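How to Set Up a Bin-to-Bin Picking Demonstration for an Open Day

Reading time: 4 minutes

By Apostolos Stergiou, Clellix
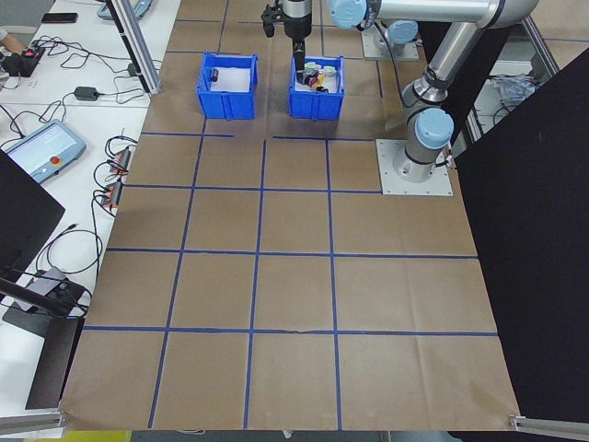 1. Scope

This procedure covers a tabletop demonstration in which an arm with a two-finger gripper transfers small mixed items from one bin to another. It was written for the Cudberg open day in January and has been revised once, after comments from Elango D'Souza at Psarras. It assumes that the arm is already mounted, that the tool center point is calibrated, and that a risk assessment for the cell has been signed. It does not cover bin detection or grasp planning.

2. Prepare the table

Cover the work surface with a single sheet of brown kraft paper. Matte paper gives fewer reflections than a bare tabletop and can be replaced between sessions. Smooth it from the center outward. Small creases are acceptable outside the bin area.

Lay strips of blue tape to form a grid. We use four columns. The grid has no effect on the program. Its purpose is to let the operator return a bin to its position after a visitor or a bad pick has moved it. Write down the square each bin occupies and keep the note with the pendant.

3. Place the bins

Set two blue plastic bins side by side toward the back of the table. A white lining is preferred, as dark items are otherwise difficult to segment. Assign one bin as source and the other as target. Both must be reachable without the wrist passing near a joint limit. Jog to all four inside corners of each bin at the lowest pick height and confirm that the finger mount clears the rim.

4. Choose the items

Load 11 items of mixed color and shape. With more than 15, items bridge across each other and the pick rate drops. Avoid the following:

- anything with loose string or hair
- soft items that compress to less than the closed finger gap
- glossy black items, unless the lining is clean
- items a visitor may want to take home

5. Route the cables

Keep power supplies and power strips on an adjoining table, outside the reach of the arm. Coil the spare length and leave slack at the base of the arm. Run the program once at reduced speed and watch the base cable through the full range of joint 1.

The pendant stays on the operator's side with the stop button facing up and nothing resting on it. Test every stop button in the cell before visitors enter, then release and reset.

6. Run the cycle

a. Home the arm.
b. Start at 15 percent speed for the first full transfer.
c. Check that the gripper opens fully above the target bin before release.
d. Raise to the demonstration speed. Ours was 58 percent.
e. When the source bin is empty, swap the source and target assignments in the program. Do not swap the bins by hand.

If a pick fails twice on the same item, pause, stop the arm, and move the item to the middle of the bin.

7. After the session

Save the log before powering down. The Clunine logger overwrites its buffer at shutdown in version 2 and earlier. Our log for the open day held 2,555 pick attempts, including retries. Replace the paper if the tape has lifted at any crossing.

Print this page | E-mail this page

Related items
Checking Finger Wear on Parallel Grippers
Visitor Barriers for Small Cells
Exporting Pick Logs from Clunine
Notes from the Cudberg Open Day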